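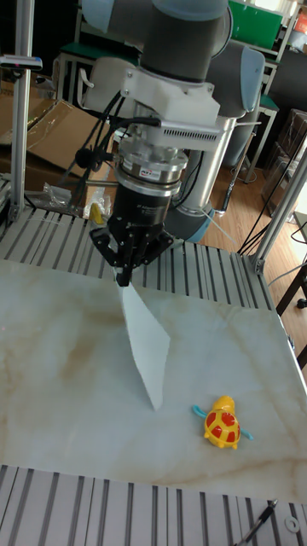
How to Dry-Brine Pork Shoulder

1. Pat the shoulder dry and trim the fat cap to 1/4 inch.
2. Weigh out 14 grams of kosher salt per kilogram of meat. Do not measure by volume.
3. Rub the salt over all sides, working it into the seams.
4. Set on a rack over a tray and refrigerate uncovered for 10 hours.
5. Roast at 300°F until the center reads 195°F. Rest for 40 minutes before pulling.

Do not rinse. Salt any gravy last.

Related
Kemeys Cider Gravy
Susberg Rye Rolls
Braised Red Cabbage

© 2025 Avus Kitchen | Contact | Back to top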